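October, kitchen boxes

Started on the food containers after breakfast, before I could talk myself out of it.
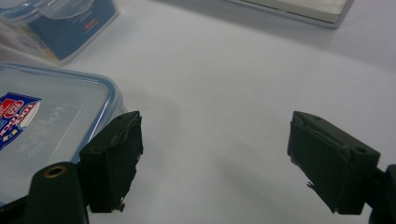
Two of the clear ones on the white table, labels still on.

I have been putting this off since the move to Buvbridge. The containers came over in a crate with the baking things and I had been taking them out one at a time as I needed them, which meant the crate stayed in the hall and I walked around it every day. This morning I carried the whole thing in and emptied it onto the counter.

First job was matching lids to boxes. Most were fine. The old Trevaskis set is a mess, because those lids have warped from the dishwasher and will go on at three corners but never the fourth. I kept 3 of the boxes for screws and string and put the rest out for recycling. The round soup tubs I kept, although I can't remember the last time I made soup.

Washed everything by hand, whether it looked clean or not. Anything that had been in the crate smelled of cardboard. Hot water, a little baking soda, then lids propped up along the rack to drain. The rack is too small, so I did it in two rounds and used the good dish towel for the second.

Then labels. I wanted them all off and gave up fairly fast. Paper ones soak away in ten minutes. The printed plastic kind comes up at one corner and then tears, and leaves a gray gum that oil will shift if you keep at it. I did two like that and my thumbnail was sore. The others can keep theirs. They are going in a cupboard with the door shut.

Stopped for lunch. Cheese on toast, the last of the pickles.

Teodor Chmielewska came by a little after 1:00 to return the drill and stayed for coffee. He thinks flour should be kept in the bag it comes in, folded over and clipped. I told him about the moths in the last apartment and he said he had never had moths. He did hold the cupboard door while I tightened the hinge, so that is one more thing off the list. It closes flush now.

Filled what I could in the afternoon. Rice, red lentils, oats, the two kinds of sugar. The oats box takes a 500 gram bag with nearly an inch to spare. Flour will have to wait until I find something bigger. Fidura used to make a tall one with a pouring lid and I should have bought it when the hardware store had them marked down to 12 dollars.

Put the tall boxes at the back of the shelf and the flat ones in front, then changed my mind and did it the other way, then changed it back.

Crate is flattened and by the back door. Still to do: spice jars, the drawer with the foil in it, and the top shelf, for which I need the stepladder out of the garage. Need dish soap and a roll of masking tape. Bed early.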